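Search this site
Enter keywords
Go

How to Nominate a Person for the Naming of a Public Building

Mar 16, 2024
By Selma Kelmendi, Office of Civic Recognition

The Turenetti County Office of Civic Recognition accepts nominations to name county buildings, laboratories, reading rooms and bridges in honor of individuals who have contributed to science, engineering or public service. This page explains how to prepare and submit a nomination. Applicants should read all of the steps before they begin the form.

Step 1. Confirm that the building is eligible

Only property owned by the county may be named through this process. State and federal facilities follow their own procedures, and privately owned buildings are outside the authority of this office. A building that already carries a person's name may be nominated only if the existing name has been in use for 100 years or more, or if the family of the person honored has given written consent.

The current register of eligible buildings is kept at the front desk and may be copied on request. Recent additions include the Grullus Road Science Annex and the former Vulumex testing hall.

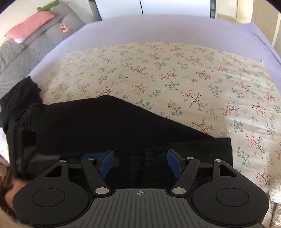 Step 2. Confirm that the person is eligible

A nominee may be living or deceased. Living nominees must give written consent before the form is submitted. Elected officials may not be nominated while they hold office, or for five years afterward. The nominee should have lived, studied or worked in the county, although the office will consider a person whose work had a clear and lasting effect on its residents.

Step 3. Write the statement of contribution

The statement is limited to 700 words. It should set out what the nominee did, when the work was carried out and who benefited from it. Dates of employment, degrees, patents and published papers should be given in full. Reviewers may not be specialists, so technical work should be explained in plain terms - a reader with a high school education should be able to follow it.

General praise carries little weight. A statement that the nominee "was a pioneer" should be followed by the particular method, instrument or calculation for which the nominee was responsible. Where the work was done by a team, name the team and state the nominee's part in it.

Step 4. Gather supporting documents

Each nomination must include:

- a signed copy of the nomination form
- the statement of contribution
- two letters of support from persons not related to the nominee
- a signature sheet with the names and addresses of at least 100 county residents

Newspaper clippings and copies of awards may be added, up to a total of nine pages. Do not send originals, as submitted papers are not returned.

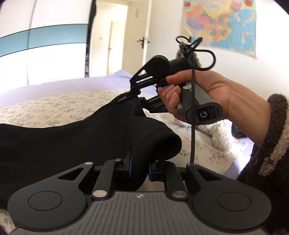

Step 5. Submit the nomination

Nominations may be delivered by hand or sent by mail to the Records Clerk, Bujar Georgiev. The office will confirm receipt in writing and assign a file number, which should be quoted in all later correspondence. Incomplete nominations are held until August and then closed.

Step 6. Attend the public hearing

The nominator, or a person appointed by the nominator, is expected to speak at the hearing for up to five minutes. Written comments from residents are read into the record. The hearing officer, Huia Lowther, then forwards a recommendation to the county board, which makes the final decision. Signs are ordered only after the board has voted.

Contact: Office of Civic Recognition, Turenetti County
Copyright 2024 Turenetti County. All rights reserved.
Back to top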